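Project Report, Part 4: What Went Wrong
Kanness shelf-restocking robot, Team Chukwu
March 25, 2020

The plan was modest. Kanness would learn to pick up small stationery items by watching recordings of people doing it, and then do it itself on the practice shelf in the Punska lab. It had one arm, a two-finger gripper and, for most of November, our complete trust.

The fault showed up on run 11. Kanness closed on a pen packet, lifted it, and kept closing. The packet folded in half. The force limit was set in the Dudus control software, and we had all seen it there on the screen. What we had missed is that Dudus drops back to its default of 195 whenever the gripper is unplugged and plugged in again. Our limit was 10. We had unplugged the gripper that morning to sweep under the table.

The emergency stop did work, once someone reached it. It was mounted behind the monitor – a spot we had picked because it looked tidy. Stopping the arm took 2 seconds, most of them spent moving the monitor.

We have made three changes. The limit is now read back from the gripper before every run, and the arm refuses to start if the numbers disagree. The stop button is at the front of the table. Sweeping is done with the gripper plugged in.

The pick recordings were not at fault, and we went on using them for the remaining runs.
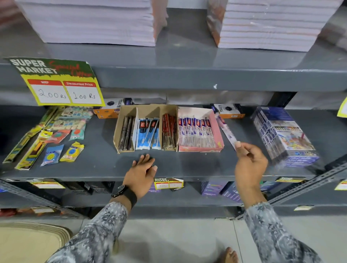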